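Pale speckled worktop, white wall, and a bead of sealant I can't keep nice. Where do I start?

Posted by Halyna Kushnir in Kitchens and Worktops

Hello all, long-time reader and first-time poster, so be gentle! We moved into a flat in Brastham in November and inherited a light grey worktop with little black and dark grey speckles all over it. I love it, mostly. It goes straight back to a plain white wall with no tiles and no upstand, just a thin white line of sealant where the two meet.

My trouble is that I do a lot of baking and I'm a messy weigher. Semolina, polenta, ground almonds, brown sugar, the lot. Anything pale and gritty simply vanishes into the speckle. I wipe down, think it's lovely, then put my arm on it and it's like the beach. A good bit of it ends up along the back too, and if I wipe with a damp cloth it goes to paste against the sealant and sets there.

I don't know what the worktop is made of. The letting agent said "stone effect", then later said "stone", so that was helpful. I've been using a spray called Zulari that was left under the sink, but I've no idea if I should be. How do you all clean this sort of surface, and would you put something up against that wall? 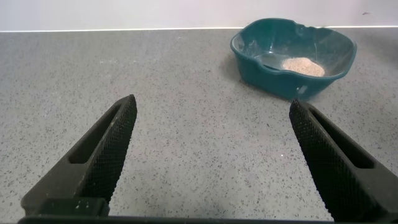

Page last changed: April 22, 2026

Forgot to say, the teal bowl is the one I use for everything and it's the same story with that. Dry stuff leaves pale streaks up the inside and a rinse doesn't always shift them. It's plastic, with a wavy rim (a bit heart-shaped, I'm very fond of it) so I'd like to avoid scratching it if I can. I've tidied up my post a little as well, the first go was one enormous paragraph.

Jonatan Lindqvist

Dry first, wet second. You're making glue otherwise! I had a very similar top in my last place and went through the same thing for a whole winter before my sister put me right.

Get a soft dustpan brush that only ever lives in the kitchen. Start at the wall and draw everything towards you, right along the join, then sweep it off the front edge into the pan or your bowl. Then do the same again, as the first pass always misses some. After that a well wrung-out microfibre cloth with a drop of washing-up liquid, and a dry tea towel to finish. If you crouch down so your eye is level with the surface you'll catch the grains by their shadows, or just run your palm over it like you already do with your arm.

For the paste that's already set, lay a warm wet cloth along the sealant for 11 minutes (my kitchen timer is odd, ten would do) and then go along it with an old soft toothbrush. Please don't pick at it with a knife. I did, lifted a length of silicone clean off and had to redo the whole run.

I'd leave the spray alone until you know what the top is. If it's real stone, or has marble chips in it, anything acidic can dull it, so no vinegar or lemon either. Plain washing-up liquid diluted in water is the safe bet on nearly everything.

As for the bowl, knock it out over the bin, wipe it round with a dry cloth, then wash it in warm soapy water with a soft sponge. No green scourers. Get your thumb into the curves of the rim with the cloth, that's where mine always hides it.

Trygve Kristiansen

get a darker worktop lol

no but seriously, weigh things over a tray. problem gone

Britt-Marie Öberg

I can help with the wall part. We had painted plaster behind ours and it got grubby within months, so we put up a low upstand from Sundqvist, 28 quid for the length we needed, and stuck it on with clear silicone. You're renting though, so ask first! Failing that, a wipeable paint for kitchens is miles better than ordinary emulsion, and most landlords will say yes if it's the same white.

Do ask the agent again what the top is, by email, so you've got it in writing. Ours swore blind we had granite and the fitter laughed.

Agree with Jonatan about the brush. I'd add that the handheld vacuum is brilliant for that back edge if you've got one with a bristle attachment, only empty it afterwards, semolina gets everywhere inside them.

Halyna Kushnir

Thank you all! Brush bought. Trygve, the tray is a good shout, annoyingly. I've emailed the agent about the worktop and the paint and will post back when they reply.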